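Grelex Introduces Clear Tiered Riser for Checkout Counters and Small Retail Displays

GROTISBRIDGE, Feb 5, 2021 - Grelex, a supplier of counter fixtures and display accessories, today announced the Dandance, a stepped acrylic riser for packaged goods sold or offered in small quantities. The product is intended for checkout counters, reception desks, break rooms, hotel pantries and similar locations where snack bars, boxed cookies and small cartons share a limited surface.

The Dandance is made from clear acrylic sheet, heat-folded to form the steps. No adhesive is used on the load-bearing folds. The riser is 90 mm high at the rear step and ships in one piece, with no assembly required. It has no front lip. Items can be placed along the step, across two steps, or on edge, depending on the shape of the package.

Most counter risers in the Grelex catalog were originally designed for cosmetics and jewelry, where items are light, uniform and arranged once. Food and convenience items behave differently on a display. Candy bars have crimped ends that extend past the product itself and add to the length of step each bar requires. Cookie boxes are often longer than the step is deep. Small cartons may stand stably on one face and tip on another. The step depth of the Dandance was set with these packages in mind, and the folds were given a larger radius so that wrapper ends do not catch when an item is pulled forward.

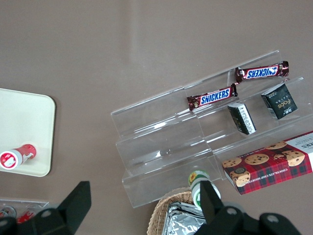
Placement of the riser was considered along with its dimensions. A riser set square to the counter edge presents every item to one viewing position. Set at an angle, it can be read from the side of the counter as well as the front, and the lower end remains within reach of a person seated behind it. Grelex recommends the angled position for counters approached from more than one direction. The base of the riser carries no printed front mark, so either orientation may be used.

The riser is designed to work alongside trays and baskets already in use. Grelex suggests the following division of a small counter: wrapped bars and cartons on the riser, cylindrical containers in a tray with a raised edge, and multiples of a single item in a separate clear tray or basket. Cylinders should not be laid on the steps, as the surface is smooth and has no stop. Large flat boxes may rest across the lower end provided the weight is carried by the step and the box does not project over the counter edge.

The Dandance was tested at the Kurek workshop, the Grelex finishing facility in Grotisbridge. Test units were loaded, emptied and reloaded through 1150 cycles with an assortment of bars, cartons and cookie boxes. Inspection after the last cycle found light surface marks on the upper step and no cracking at the folds. A second group of units was wiped daily with a mild soap solution and showed no clouding at the end of the test period.

Clear acrylic reflects overhead lighting along its folded edges. On a dark or neutral counter these highlights outline the steps and make the fixture easier to locate. Under a strong spotlight they can fall across package lettering. In that case Grelex advises turning the riser a few degrees or moving it out of the direct beam. Matte counter surfaces reduce the effect further.

Care instructions are as follows. Remove dust with a soft, damp cloth before wiping, so that loose grit is not drawn across the surface. Use lukewarm water and dish soap. Do not use alcohol, ammonia-based glass cleaner or abrasive pads. Do not place the riser in a dishwasher. Dry with a lint-free cloth. Food should remain in its packaging; the riser is not rated for direct contact with unwrapped items.

Each unit is supplied with 3 sets of clear self-adhesive feet, which may be applied to the underside where the counter is polished or slightly uneven. The feet raise the riser slightly and can be removed without residue within the first several weeks. Replacement sets are available separately.

The first production run consists of 838 units. Orders from existing trade accounts will be filled first, with remaining stock offered through the Grelex website and the showroom counter in Grotisbridge. A wider version with the same step depth is in preparation and is scheduled for release in June. Dimensions and carton quantities for the wider version will be published with the updated fixture catalog.

About Grelex
Grelex designs and finishes acrylic and wire display fixtures for independent shops, offices and hospitality customers. The company operates a showroom and the Kurek finishing workshop in Grotisbridge. Its product range includes risers, sign holders, divided trays, brochure stands and replacement parts.

Media contact
Grelex Press Office, Grotisbridge
Product samples and data sheets are available to trade publications on request.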